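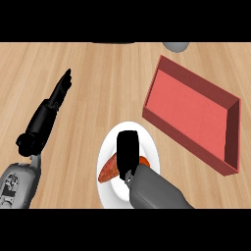
从 Cidasthorpe 到 Clillcombe,地图上看近得很,隔一个湾而已,走起来是另一回事。Minttu Kuusisto 带人走这段路,走了很多年,我问她湾到底什么样,她先说了一串方位,我没跟上,她换了个说法:浅色木桌上放一只白色椭圆盘子,边沿一圈亮的,里头略微暗一点,那就是 Zonorley 湾。桌子是陆地。盘子边沿是贝壳沙,太阳一照发白。中间颜色深的地方是泥。“你要么沿着盘子边走,要么从盘子里面穿过去。大多数人来之前根本不知道有两种走法。”

沿边走 23 公里。穿过去短得多,但要看潮水,要有人带。她两种都带,春天到秋天。冬天不带,冬天她写东西、修靴子、回一趟芬兰。

我是三月去的第一次,没走成,风太大。第二次去才真正聊上。下面的话大部分是第二次说的,有一小部分是走路时候说的,我记在手背上,有两处认不出来了,就没写。

先说她怎么来的。

“坐错车。”她说。本来要去更南边的一个镇看朋友,换乘的时候上错了,一路坐到终点,终点就是 Cidasthorpe。下车已经傍晚,没有回程车。她在码头边上找了间房,房东问她第二天吃不吃早饭,她说吃,然后就住了四天。朋友后来自己过来找她。

“我那时候在一家旅行社做行程表,北边的城市,三天两晚,五天四晚那种。每个钟头都排好了,九点教堂,十点半广场,十二点吃饭。我排得很好。真的很好。可是我自己从来没按那个表走过。”

到了 Cidasthorpe 没有表。有一座教堂,锁着,钥匙在面包店。有一条街卖渔具。有一个停车场,比镇上任何东西都大,夏天停满,她到那会儿是空的。她每天往湾那边走一点,第一天走到堤坝,第二天走到一个旧石灰窑,第三天想走到对面去,走到一半被一个挖贝的人喊回来了。

“他喊得很凶。我听不懂他的口音,但是听得懂凶。”

那个人后来教了她怎么看水。她不愿意我写他的名字,说他不喜欢。那就不写。他每年带她走同一条线,同一个季节走很多遍,让她自己说哪里能踩哪里不能踩,说错了他也不纠正,就站住不走。她就知道错了。这样走了三年,他才说你可以带人了。

“三年我一分钱没赚到,在 Clillcombe 的旅馆铺床。”

我问泥和沙怎么分。她说颜色靠不住,早上和下午不一样,阴天又不一样。看纹路。水退下去留的纹,密的、硬的,可以走;纹糊掉的地方绕开。还有鸟。鸟多的地方软,鸟吃的东西在软泥里。“但是你不要回去写‘跟着没鸟的地方走’。有人会照着做的。”

好,我在这里写清楚:别照着做。找人带。

潮水表贴在码头的玻璃柜里,她每天早上还是去看一眼,虽然手机里有,虽然她背得出来。习惯。有一回玻璃柜里贴的是前一个月的,没换,她站在那儿看了半天,觉得自己脑子坏了。后来是她自己去要的新表,自己贴上去的,透明胶带现在还在,歪的。

再说沿边那条路。

沿边的路其实不难,23 公里,没什么坡,有三处要过栅栏。难在无聊,她自己这么说的。前面三分之一是堤坝,直的,左边草右边泥,走一个多钟头风景不变。很多人在这里就开始看手机,问还有多远。她一般不答。

“我说你看对面那个白房子。他们就看。过了半个钟头我说你再看,房子转过来了,刚才看见的是侧面,现在看见门了。有的人到这里就高兴了。有的人还是不高兴。”

中间一段好。石灰窑在这里,塌了一半,里头长了一棵接骨木。再过去有一排木桩,从草里一直插到泥里去,越远越矮,原来是个栈桥。Polat 以前就靠在这里。

Polat 是条船。我一开始以为是人名,她讲了五分钟我才反应过来。渡船,平底的,从 Cidasthorpe 这边到 Clillcombe 那边,涨潮的时候开,开了很多年,后来停了。停的原因每个人说的不一样。开船的老了;路修好了;保险贵了;栈桥烂了。她觉得都对,“一样一样来的,最后一样来的时候大家就说是那一样。”

船还在。在 Clillcombe 一个院子里,倒扣着,底下放柴火和旧自行车。她带人走完全程,要是天没黑、人没垮,会绕过去看一眼。院子主人不收钱,也不怎么说话,偶尔把船尾那块写着名字的板拿出来给人看,板是单独收在屋里的,蓝底,字是后来描过的。

我问她想不想让船重新开。我以为她会说想。

“不太想。”停了一会。“开了的话,人就坐船了。坐船 45 分钟都不用,拍两张照片,到了,喝咖啡,坐回来。我就没工作了。这个你可以写,我不怕人家说我自私。”

又说:“但是如果它真的开了,我第一个买票。”

关于人。她带的人什么样都有,她最不喜欢带的是装备太好的。鞋新,背包新,杖是碳的,走到第一摊水就站住了,怕湿。她要求所有穿湾的人穿旧运动鞋,系紧鞋带,不许穿雨靴。雨靴进了泥拔不出来,脚出来了靴子留在里面。她自己留过一双。“还在那儿。现在应该到很下面了。”

光脚呢?不行,有贝壳,割得很深。

孩子可以,八岁以上,要自己愿意来。大人硬拉来的她看得出来,会在码头上蹲下来问一句你想去吗。有孩子说不想,她就让他们家改天,钱退。有一次当爹的很生气,说开了四个钟头的车。她说那你自己来,我带你,孩子在面包店等。那个父亲真就自己走了,回来晒得通红,什么都没说,第二年全家又来了,孩子走在最前面。

狗也可以。狗比人好带。

我问有没有出过事。她说看什么叫事。崴脚有,哭有,吵架多,夫妻走到最中间最容易吵架,前后都看不到头,没处躲,只能走在一起。求婚也有,戒指掉了,找到了。真的危险有过一次,雾。

这段她说得比较慢,我尽量照原话写。

“雾来之前没有预报。我看见对面的白房子没有了。先是房子没有,然后是堤坝没有。我让大家停下来,手拉手,不许动。站着。我有罗盘,我知道方向,可是我不知道我知不知道。你懂吗?那个时候最怕的是觉得自己知道。我就看脚底下的纹路,看它往哪边弯。水退的时候是往西边去的,纹路就是那样弯的。我对着罗盘看,对上了。再走几步,再停,再看。走得很慢。后来听见有人敲铁桶,是带我的那个人,他在岸上看见雾下来,就去敲。”

敲了多久她不知道。他从没提过。上岸以后他把桶放回去,说了一句你们迟到了。

从那以后她每次带一个哨子一个罗盘一卷绳,还有一块巧克力,巧克力是给自己的。

然后说书。

她写了一本小册子,讲这条路,自己排版自己付印刷钱。48 页,订书钉订的,放得进裤子口袋,这是她唯一坚持的一条:要放得进裤子口袋。印刷的那家建议做大一点,铜版纸,照片会好看。她说那就没人带着走了,带着走的东西要能弄湿。

里面没有“必看”这种词。她以前的工作里这种词用够了。里面有的是:哪个栅栏的扣子要往上提才打得开,哪段堤坝夏天有牛、牛站在路上怎么办(等),石灰窑后面哪儿背风可以吃东西,Clillcombe 的末班车几点、司机会不会早走(会)。最后两页空着,给人记东西。

到去年年底卖了 3,499 本。她记得这个数是因为差一本就整了,她妈妈在电话里说你自己买一本不就好了,她没买。她觉得这样挺好。今年当然早就过了,她没再数。

卖得最好的地方不是游客中心。是面包店,就是管教堂钥匙的那家。放在收银台旁边,跟薄荷糖放一起。人家来拿钥匙,顺手就拿一本。

说到教堂,插一句,值得去。外面看没什么,灰石头,矮。里头北墙有一排刻痕,是以前的人记大潮水位的,一条一条,有的旁边有字母。最高那条在我下巴的位置。Minttu 站在那条线旁边,线过了她的嘴。她说第一次看见的时候她出去坐了一会儿,教堂离湾有好一段坡呢。

钥匙很大,用完要还。面包店下午关门早,别拖。我就是拖了,在门口站了很久,最后是从后院递进去的。

怎么看现在的 Cidasthorpe?她说停车场又要扩。她去听了说明会,坐后面,没发言。回来写了一封信,写了三遍,第一遍太生气,第二遍太客气,寄的是第三遍。内容我问了,她说主要是讲厕所。夏天来那么多车,全镇就一个公厕,还老是锁着,先把厕所修了再讲停车场。有没有回音?有一封,说收到了。

“我不反对人来。我就是来的人。”她说得很快,好像说过很多次。“可是他们来了坐在车里看湾。把车头对着水停好,不下车,吃三明治,看一个钟头,走了。我以前觉得很可笑,现在觉得也行。有的人腿不好。有的人可能就想坐着。我走过去的时候他们会按一下喇叭,打招呼。”

Clillcombe 那边反过来,没有停车场,车停不进去,巷子窄。人都是走来的,或者坐那趟会早走的车。有一间旅馆,就是她铺过床的那间,现在她带的人走完有时候住那里,床还是那种床,她会偷偷看一眼被角叠得对不对。不对就重叠。我亲眼看见的。

那儿的鱼汤可以。面包一般。啤酒我没喝,要赶车。

穿湾那天。终于写到这儿了,时间不多,写快点。

早上集合,码头玻璃柜前面,除了我还有一对退休的夫妻、两个学生、一个不讲话的男的。Minttu 看每个人的鞋。我的过关,鞋带没过,她让我重新系。学生里有一个穿了凉鞋,她从包里掏出一双旧运动鞋给他,大一号,他穿了。她包里总有一双大号的。

下堤坝,先是沙,硬,走着舒服,然后一条浅水,到小腿,凉得我叫了一声。过了水就是她说的盘子中间。颜色真的暗下来。四面都平,远近不好判断,一根桩子看着就在前头,走了好久还在前头。脚底下的纹路一开始我看不出名堂,走到后来也看出一点,密的糊的,我指给她看,说这儿不能走吧,她站住了,不动。

我就知道我说错了。

她后来讲,那儿能走,糊的是另外一侧,光的关系。

不讲话的男的走到一半开始讲话,讲他小时候坐过 Polat,吐了。讲了很多,风大,一半没听见。他是来看那块板的。到了 Clillcombe 院子主人正好在,把板拿出来,他摸了摸,问能不能拍照,拍了,手机没电,学生帮他拍的。

中间我们停过一次,她让大家别说话,听。听什么没说。我听见的是很细的噼啪声,从泥里出来的,到处都是,像倒了汽水。退休那位太太说像她家的旧收音机。Minttu 说是泥里的小东西在关门。是不是科学的说法我没查。

走完腿酸,小腿后面尤其。泥干了以后发灰,搓不掉,要泡。旅馆门口有水龙头和一把刷子,刷子秃了。

最后问了几个零碎的,按顺序记在下面,没整理。

最好的季节?五月和九月。七月人多,八月更多。

要不要提前订?穿湾要,看潮水定日子,一个月能走的日子没几天。沿边不用,码头上等她就行,或者自己走,拿上那本册子。

下雨?照走。打雷不走。

带什么?水,吃的,干袜子两双。她强调两双。一双给自己,一双给那个没带的人。

最讨厌被问什么?“问我想不想家。”她想了想,“还有问哪里有 WiFi。”

那想不想家?她看了我一眼,笑了,没回答,把话岔到靴子上去了。

有没有想过走别的路?有,每年都想。Zonorley 湾再往北还有一段,没有路,地图上是空白的草滩,她自己去探过两次,第二次带了绳。走得通走不通现在不肯讲。秋天再去一回再说。册子如果加印,可能会多几页,那就超出口袋了,她在烦这个。

还有一件,她让我务必写上:堤坝上第二个栅栏,请随手关上。牛会出来。上个月出来了一头,一直走到停车场,在一辆车前面站着,车里的人不敢下来,按喇叭,牛以为叫它,更不走了。最后是她去牵的。

2018年5月15日,在回程的车上写完。司机确实早走了,提前了四分钟,我是跑上来的。

补:钥匙那家面包店的名字我忘记问了。出码头右手,蓝色门,认得的。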